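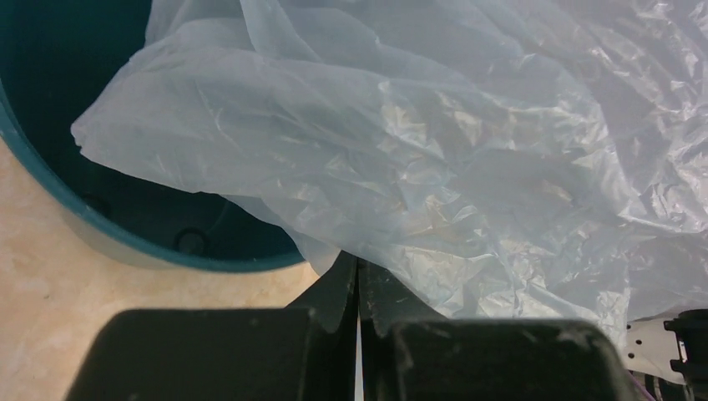
Temps de lecture : 3 minutes

Changer le sac d'une petite poubelle, je le fais sans y penser. Depuis que je travaille avec Mateja Vasić sur l'apprentissage par démonstration, j'y pense beaucoup trop ! Notre méthode est simple à raconter : on guide les deux bras pour poser le sac, 50 fois, puis le modèle essaie de refaire les gestes tout seul.

Premier enseignement, bon aussi pour la maison : tout se joue dans la prise. Avec un plastique aussi fin, les démonstrations où l'on pince un pli franc apprennent bien mieux que celles où l'on attrape le bord à plat (il glisse, et on recommence).
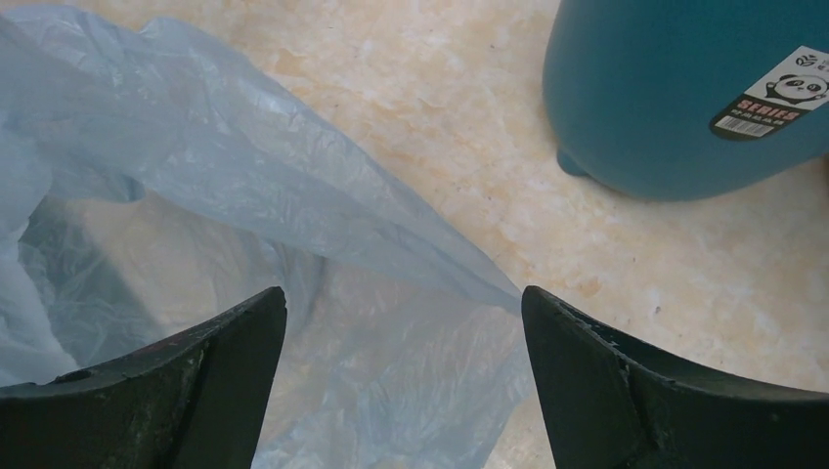

Faut-il ouvrir le sac avant de l'approcher du bac ?
Mieux vaut l'ouvrir d'abord, puis rabattre un côté sur le rebord et tirer l'autre en face. C'est l'ordre que le modèle a le mieux retenu.

Deuxième enseignement : varier les départs. Nous avons froissé le sac de cinq manières différentes, et les essais ratés ont nettement diminué. Silvan Lüthi voudrait maintenant tenter des sacs plus épais, moi je réclame d'abord des poubelles carrées.
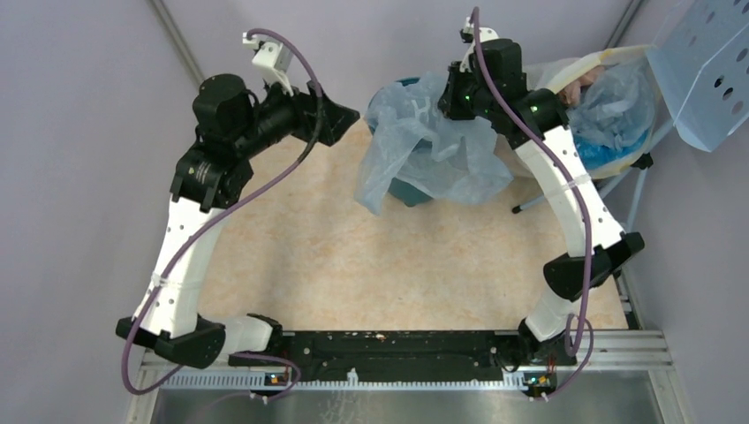
Les deux bras au travail, le sac bleuté sur le bac.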